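Walkthrough checklist, open day, two-arm table – my notes from Monday

58 shares | 3 comments

I got asked to do the safety walk for the Forska open day again, and this year I typed up my comments instead of leaving them on the back of the form where only I can read them. The form is the same one we used in September. I did the walk before the doors opened, with Kanyarat Thongsuk reading the items out loud and me crawling around.

1. Arms bolted down – OK
Put a wrench on both base plates and neither one moved. I leaned on the frame pretty hard too (sorry, Kanyarat) and it stayed put.

2. Emergency stop – OK, with a comment
Hit it twice, once for each arm, and they both quit right away. My gripe is the same as last time: whoever is giving the talk tends to wander off toward the visitors and away from the button. Siamak Azimi is doing the talking this year and he promised to stay within reach. I wrote that down so he can't wiggle out of it!

3. Visitor distance – FIX BEFORE OPENING
The tape on the floor is fine for people who work here, but folks who've never been in the building will walk right over tape. I want the rope posts from the lobby. Kids especially want to get their chins up on the table edge, and the right arm's elbow goes out past that edge when it folds.

4. Table clear except for demo items – OK
One mug and nothing else. The demo is a simple pick up and set down, and people love it way more than the fancy stuff, so I'm glad we're sticking with it. 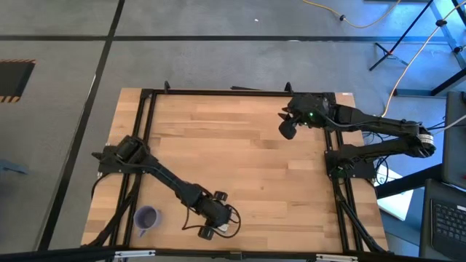
Item 4, demo table with both arms and the purple mug.

5. Cables – FIX BEFORE OPENING
The arm cables run down along the sides of the table and I'm okay with those. It's the yellow ones across the floor that bug me. I'd like covers over them or a different route, and if we can't get either one, then that side is closed to visitors and we all just live with it.

6. Floor hatch – comment
It has its yellow and black stripes and the staff all know it's there. A crowd walking backward with their phones up won't be looking at stripes. Please put a person or a rope post there. I'd take a person.

7. Laptop and stand – comment
The laptop is low down next to the table, open, right where somebody's shoe is going to go. Can it move up onto a cart? Same question for the stand with the splayed legs – those legs are easy to catch a foot on, and the cables are right by them.

8. Spare mug – OK
Yes, I added this one myself. If the mug gets dropped in front of a group, everybody steps back, the arms get stopped, and one of us sweeps before the next round. Broom goes behind the door.

9. Sign-off
Two fixes open, items 3 and 5. I'll come back and look at both before I put my name on it. Form number is 2789 if you need to pull it from the binder.

Related
Forska open day: parking and where to check in
Temance cart brakes, what I look for
Ladder check at the Rashti building
Fenau battery cabinet, second visit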